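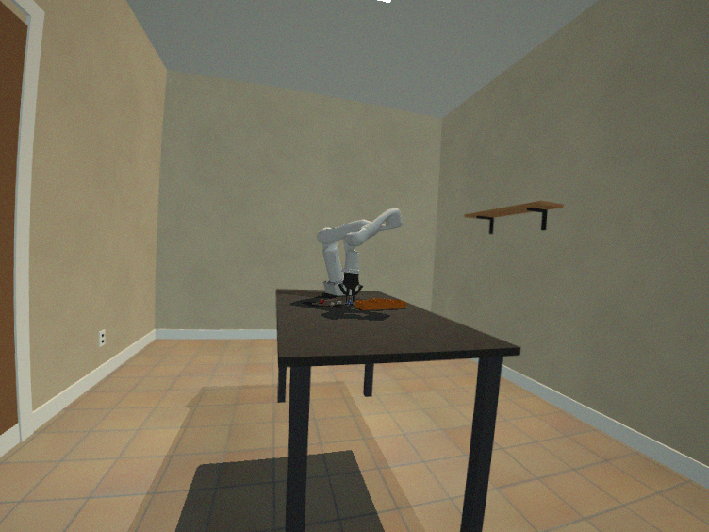
3.2 Division of work at the sorting station

Before the change, the returns bench at the Storau depot was staffed by two clerks per shift, who emptied mixed boxes and sorted small parts by hand. Under the Rostenex procedure the arm takes the routine items, and one clerk attends to whatever it leaves on the table. The cell was modeled in simulation first, so that staff could comment on the layout before any bench was moved.

The sorting rule is simple. Batteries go to one compartment of the orange bin, nuts and bolts to another. Dice and dominoes were included as items of unlike shape.
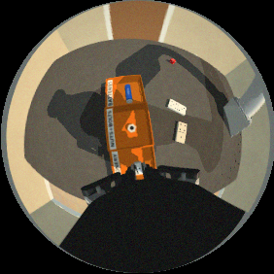

Figure 2. Simulated cell, wrist view. A battery and a nut lie in separate compartments; two dominoes and a red die are on the table.

During the trial at Ung, 58 shifts were logged. Clerks were called to the bench 131 times, mostly for parts with no assigned compartment. They reported less repetitive handling but more interruptions, and several asked that calls be grouped. The grouping interval was then set to 10 minutes. Job grades were left unchanged, although labeling and exception handling now take up most of the clerk's time. The Ellitz site kept manual sorting and is used for comparison in Section 4.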